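Setting up your Grillo garment steamer

Before first use

1. Stand the base on a flat, hard floor and lock both castors.
2. Slide the pole sections together until each one clicks. Fully extended, the pole should hold a long dress clear of the floor.
3. Lift out the water tank, fill it to the MAX line with cold tap water and push it back into the base.
4. Hang the steam head on its hook and plug in.

Note: do not add scent, starch or fabric conditioner to the tank.

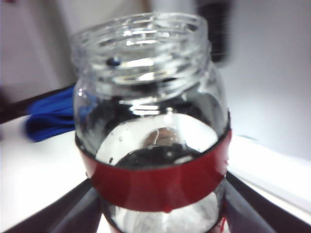
Steaming a garment

5. Turn the dial to the fabric setting. Use 4 for cotton and linen, 2 for crepe and viscose.
6. Wait for the green light, then point the head away from you and press the trigger for 8 seconds to clear any water in the hose.
7. Work from the shoulders down, pulling the hem lightly with your free hand. For pleats, use the clip supplied.
8. Leave the garment on the hanger for 12 minutes before wearing or packing it.

Caution: never steam clothing while someone is wearing it. Keep the head well away from sequins, glued trims and printed logos – these can lift or melt.

Caution: the hose gets hot. Switch off and unplug before moving the base.

Velvet is steamed from the reverse side only. See Care by Fabric for leather and waxed cotton.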